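Malathi Chettiar has tasted tea for a living for 15 years, and she still gets excited when a new box lands on her desk at Dalisay. "I open it before I take my coat off," she says. "I can't help it!"

She grew up drinking her grandmother's milky, gingery brew and thought all tea tasted like that. Then a cousin handed her a plain black tea from Kurkia – no sugar, no milk – and she was hooked. "It was like hearing a song without the drums. I wanted to know what else was in there."

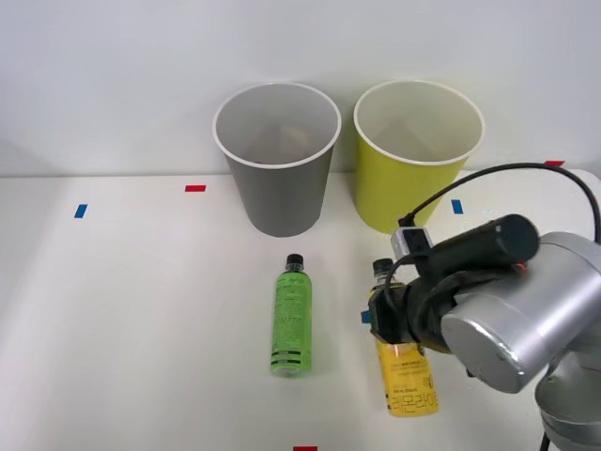

Tasting at home

You don't need fancy gear, Chettiar tells me, and she gets wonderfully worked up about this. Brew two teas side by side, same water, same minutes, and slurp loudly. "Go back and forth. The second one changes the first one." Paper cups are fine by her, as long as you drink quickly.

Her own notebooks now cover 354 teas. The favorite? She laughs, then picks a smoky one from Celtomness that she still buys every August.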